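Chapter 7
When the Tool Lets Go

On the morning of Friday, February 7, 2020, a packing cell at Skurnard's Tambunan plant stopped with a fault code the manual defined as "other". The Humex controller had logged almost 3000 clean cycles since start-up, then 296 in which the tool closed on air and reported success. Hidayah Goh, the shift engineer, described its behaviour as confident.

The cause was a grip threshold set at 100 and never revisited after the January changeover. This chapter covers false grip signals, lockout before reaching in, and the colour codes for fault states - in that order, as you'll want your fingers for the third.
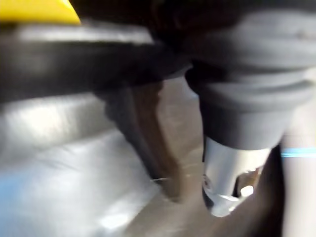 Figure 7.1 Metallic tip and collar at the working end of a tool.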